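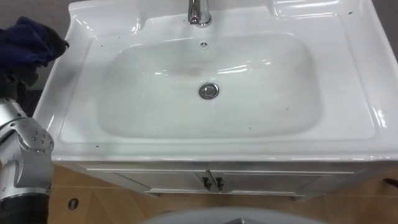 Figure 9.1 The washbasin used for the cleaning task, with one of the robot's arms at the left and a dark blue cloth above the rim.

Chapter 9
Watching a robot at work

In this chapter you will learn:
how to prepare for a visit to a robotics workshop
what to look for during a demonstration
how to tell a task apart from the steps that make it up
how to write up what you saw so that another person can use it

9.1 A visit to Drullura

The earlier chapters dealt with the parts of a robot one at a time: joints, motors, sensors and the programs that link them. From here on we look at whole machines doing whole jobs. The best way to begin is to go and watch one.

Most of the material in this chapter comes from an open day at the Drullura workshop, held on 2019-02-02. The workshop is on the upper floor of a former printing works and is shared by two teams. The Varnarel team works on robots for household chores. The Jotero team works on sorting and packing. On the open day both teams ran their machines for visitors, in sessions of 22 minutes with a break between them for questions.

The visit was led by Nosipho Potgieter, an engineer with the Varnarel team. She asked each group to do one thing before the first session started: to write down, in a single sentence, what they expected the robot to do. The sentences were collected and read out at the end of the day. Many of them said only 'clean the sink'.

9.2 Why a washbasin?

A washbasin looks like an easy thing to clean. A person does it with a cloth in a minute or two and thinks about something else at the same time. For a robot it brings several problems together.

The first is shape. A table top is flat, so an arm can hold a cloth at one height and move it from side to side. The bowl of a basin slopes on every side and curves where the sides meet the floor of the bowl. The arm has to change its height and its angle all the way through each stroke. If it presses too hard it may jam, and if it presses too lightly the cloth passes over the surface without touching it.

The second is shine. Look again at Figure 9.1 and find the bright band across the bowl. It is a reflection of the lights overhead. A camera records the reflection as part of the surface, and a program that searches for marks by comparing light and dark areas can be misled by it. The faint grey smudges near the drain are much harder to pick out than the reflection, yet they are what a cleaning robot needs to find.

The third is the cloth. A rigid tool such as a spanner keeps its shape, so once the robot knows where one end is, it knows where the other end is too. A cloth folds and bunches. Its shape changes whenever it is moved or touches something, and part of it is usually hidden behind the rest.

The fourth is everything that is fixed to the basin. The tap stands up from the back edge and the drain stopper sits in the bowl. The arm must work close to both without striking either.

Key term
Deformable object: an object that changes shape when it is handled. Cloth, rope, paper and dough are all deformable. A mug is not.

9.3 Tasks and steps

'Clean the sink' is a task. It says what should be different when the work is over. It does not say how to get there. To plan or judge a robot's work we have to divide the task into steps, and each step needs a clear start and a clear finish.

The Varnarel team gave visitors a printed sheet with their own division:

1. Move to the front of the basin.
2. Take hold of the cloth.
3. Bring the cloth to the rim.
4. Wipe the rim.
5. Wipe the sides of the bowl.
6. Wipe the floor of the bowl.
7. Lift the cloth clear.

Other divisions are possible. One group of visitors argued that step 5 should be split into four, one for each side. Another wanted a step for inspecting the basin at the end. Potgieter's answer was that a step is the right size when two people watching would agree on the moment it finished – if they keep disagreeing, the step is badly described and should be rewritten.

The team keeps a log of its practice runs. By January the log held 3000 entries, of which 300 had been checked by a second observer using the same list of steps. The entries that caused most argument were those for step 4, where the end of the rim and the start of the bowl had never been defined.

9.4 Preparing for your own visit

Arrange the visit early and ask which task will be shown. Read section 9.3 again and write your own list of steps before you go. Leave a wide margin for changes.

Take a notebook, two pens and a watch that shows seconds. Some workshops do not allow photographs, so ask first. Drullura allowed them from behind a painted line on the floor.

During the demonstration, write what you see and keep your opinions for a separate page. 'The arm stopped above the rim' is an observation. 'The robot was confused' is an opinion, and a reader cannot check it. Mr Rahimi's class, who attended the afternoon session, ruled a line down each page and used the right-hand side for opinions and questions.

Activity 9A
Work in pairs. Choose a short household task, such as wiping a shelf or folding a towel. One of you carries it out at normal speed while the other writes down the steps with the time at which each one ends. Change places and repeat. Compare your two lists, and rewrite any step whose finish you could not agree on. Keep both versions – you will need them for section 9.5.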